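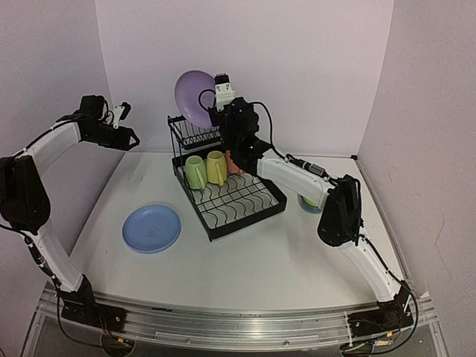
**Local:** ludoteca y comedor Lalside, planta baja
**Revisa:** Chiamaka Ibrahim
**Recibe:** Desmond Kapoor, responsable del centro
**Visita:** jueves, a partir de las 9:30, con la cocina en marcha

Claves: **C** conforme, **NC** no conforme, **P** pendiente de documento. Lo que me cuentan de palabra va en P hasta que lo vea en papel, aunque me lo cuenten muy bien.

## 1. Accesos y evacuación

- [x] **1.1 Puerta principal abre hacia fuera sin llave. C.** Probada con la mano y con la cadera.
- [ ] **1.2 Salida trasera despejada. NC.** Un carrito de bebé plegado y una torre de colchonetas. Se me asegura que "normalmente no están ahí". En la visita anterior también era excepcional, y las colchonetas eran las mismas.
- [x] **1.3 Luces de emergencia. C.** Encienden al cortar el circuito. La del pasillo tarda más que las demás; anotarlo para la siguiente.
- [ ] **1.4 Plano de evacuación a la vista. NC.** Está detrás del tablón de cumpleaños y corresponde a la distribución antigua, con el aseo donde ahora hay una despensa.

## 2. Incendios

- [x] **2.1 Extintores colgados y con precinto. C.**
- [ ] **2.2 Revisión anual. P.** Fustovell puso las etiquetas, pero el mes no se lee y el parte de trabajo no aparece. Una pegatina no me dice si alguien pesó el extintor. Pedir copia del parte.
- [ ] **2.3 Manta ignífuga en cocina. NC.** Guardada en un armario alto, detrás de las fuentes de horno. Para cogerla hay que pasar el brazo por encima de los fogones.
- [x] **2.4 Filtros de la campana. C.** Limpios. Muy limpios, de hecho. Me gustaría verlos un día sin visita anunciada.

## 3. Electricidad y gas

- [x] **3.1 Diferenciales disparan con el botón de prueba. C.**
- [ ] **3.2 Sin regletas encadenadas. NC.** Hay dos, una enchufada a la otra, detrás del frigorífico.
- [ ] **3.3 Consumo del horno Onyeka. P.** El centro presenta una factura de 1.133 kWh como prueba de que "todo va bien". La factura demuestra que se ha gastado electricidad. Lo que falta es la medición de la toma de tierra.
- [x] **3.4 Llave de corte de gas accesible y rotulada. C.**

## 4. Frío y almacén

- [ ] **4.1 Registro de temperaturas. NC.** Todas las lecturas de junio marcan lo mismo, mañana y tarde, y las escribió el mismo bolígrafo de una sentada. Se me pide que lo dé por bueno porque el frigorífico es nuevo. Prefiero un registro feo con números distintos.
- [x] **4.2 Crudo abajo, cocinado arriba. C.**
- [x] **4.3 Fechas de apertura en los envases. C.** Un bote de tomate sin fecha, retirado en el momento.
- [ ] **4.4 Productos de limpieza separados de los alimentos. NC.** La garrafa de Prendlow comparte balda con la harina. Dice "apto para cocinas profesionales", frase que no significa que pueda vivir con la harina.

## 5. Lavado y vajilla

- [x] **5.1 Agua caliente en el fregadero. C.**
- [ ] **5.2 Secado al aire, sin paños. NC parcial.** Hay escurridor y hay también un paño colgado del grifo, que no está ahí de adorno. Retirar el paño o explicar por escrito para qué sirve.
- [ ] **5.3 Inventario de vajilla infantil. P.** La hoja habla de más de 328 piezas contando vasos. No las he contado y sospecho que quien firmó la hoja tampoco.
- [ ] **5.4 Platos de plástico sin grietas ni restos en los relieves. P.** Los modelos con surcos concéntricos o dibujo en relieve se revisan con el dedo y con linterna, porque a un metro todos parecen limpios. El proveedor los vende como "irrompibles"; sigue faltando la ficha de contacto alimentario y la temperatura máxima de lavado.
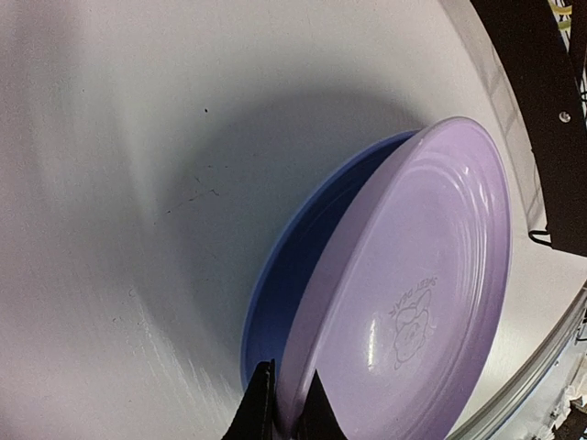

## 6. Personal y papeles

- [x] **6.1 Formación en manipulación de alimentos. C.** Certificados vistos, todos.
- [ ] **6.2 Hoja de alérgenos actualizada. NC.** El menú colgado en la puerta y el de la carpeta no coinciden en la merienda. Mandan las alergias de los niños que comen allí, así que esto se arregla antes que las colchonetas.
- [ ] **6.3 Botiquín. NC.** Completo según la lista pegada en la tapa. Dentro faltan las gasas.
- [ ] **6.4 Simulacro del curso. P.** Kapoor recuerda haberlo hecho "antes de las vacaciones". Sin acta no hay simulacro.

## Plazos

| Punto | Plazo |
|---|---|
| 6.2 | mismo día |
| 1.2, 2.3, 3.2, 4.4, 6.3 | dos días |
| 1.4, 4.1, 5.2 | una semana |
| Todos los P | antes de la próxima visita |

**Observación del centro (D. Kapoor):** el carrito ya se ha retirado y las regletas también.

**Respuesta (C. I.):** lo compruebo cuando vuelva. De las colchonetas no se dice nada.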